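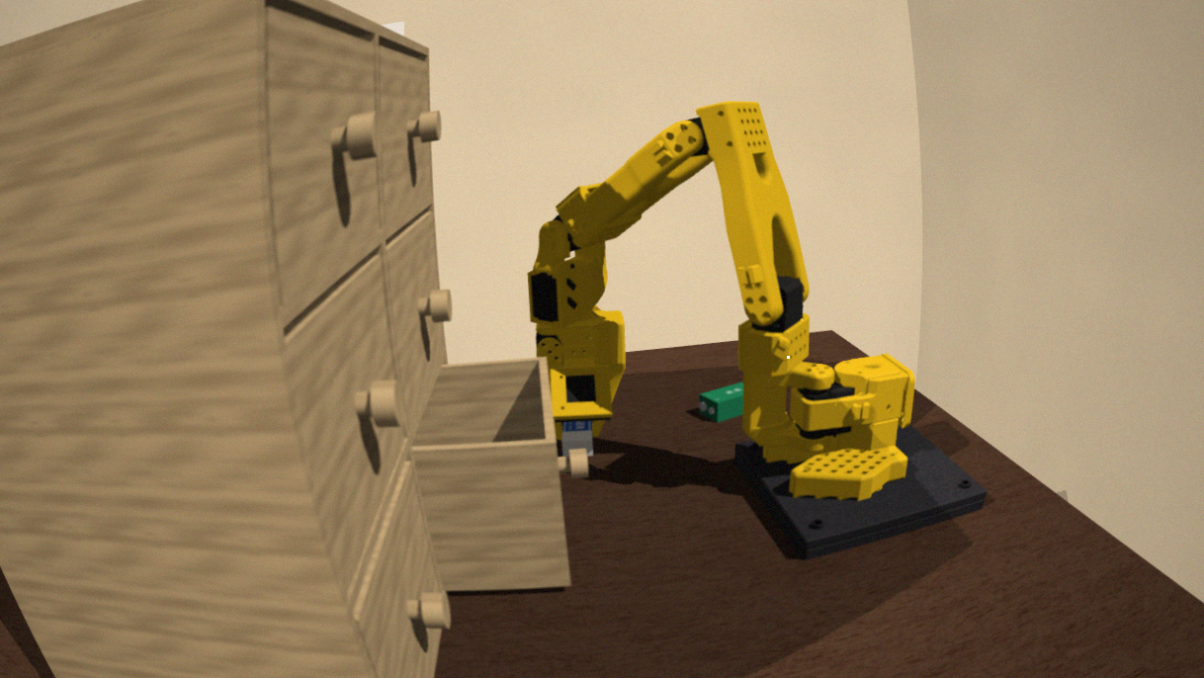 My grandmother kept every letter she ever received, and now they are mine. When we emptied her house in Stakham I thought it would be perhaps one shoebox. It was four suitcases.

I started to read them in September, a few each evening, with tea and a dictionary. The dictionary is necessary. Half of the letters are in the old dialect from Uris, where she was born, and I left that language behind when I was seven. I understand it the way you hear a radio through a wall. The melody is clear and the words are not.

What surprised me is how little happens in them. The people write about the price of flour, about a cow with a bad leg, about who came to the wedding and who stayed at home because of an old quarrel. One cousin complains for three pages about a pair of boots ordered from Dvořáček, which arrived both for the left foot. In the next letter, eight months later, he is still angry.

I had hoped for secrets, I admit. So far I have found one recipe for plum dumplings and one pressed flower, which fell to pieces when I opened the page.

How I sort them

At first I wanted to put everything in order of date. This was not possible, as most of them carry only "Monday" or "after the harvest". Now I sort by handwriting, and I keep a pencil list of the people in a school notebook. The aunt with the green ink has her own pile. The man who never closes his letter "a" has another one, and I still don't know his name. In the list he is Open A.

I have done 80 letters until now. My brother guessed that there are about 700 in total, and he is usually too low with such guesses.
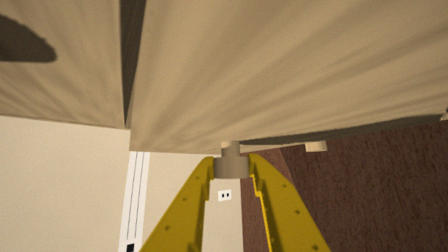 Looking up, for a change.

In the evenings I type them on the computer, first in dialect and then in English. For the typing I tried a small program called Skasex, which should recognise handwriting, but it made from my great-aunt's greetings a list of vegetables. I went back to my own two fingers.

The translation is slow. There is one word which my grandmother's sister uses all the time, and it means something between "tired" and "content", how you feel when the hay is inside and it begins to rain. I have written "tired" in some letters and "content" in others, and I am not happy with either.

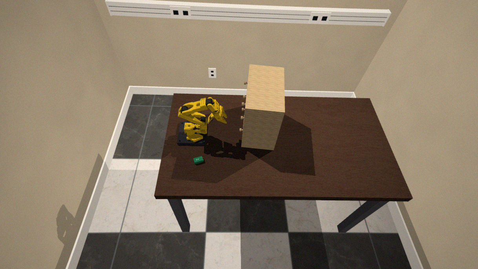

A question for those who read dialect

If your family comes from the side of Uris near the river, please write to me. I have two words that I can't find in any dictionary, and I think both of them concern geese.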